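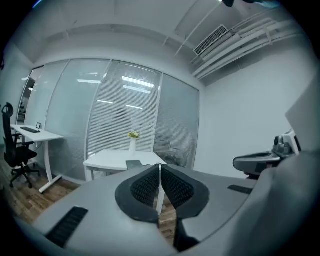

Office fit-out technician, Wumurwood

Pietrzak installs and services glass partitions, blinds and plank flooring in small offices. Duties: align panels, fit and re-cord slatted blinds, replace damaged floor boards, log each room on completion. Crew of 4, start 7 a.m. Two years of glazing or interior work required. Own hand tools. Contract runs 14 weeks from April. Send work history and two references to Nicanor Barroso, site office.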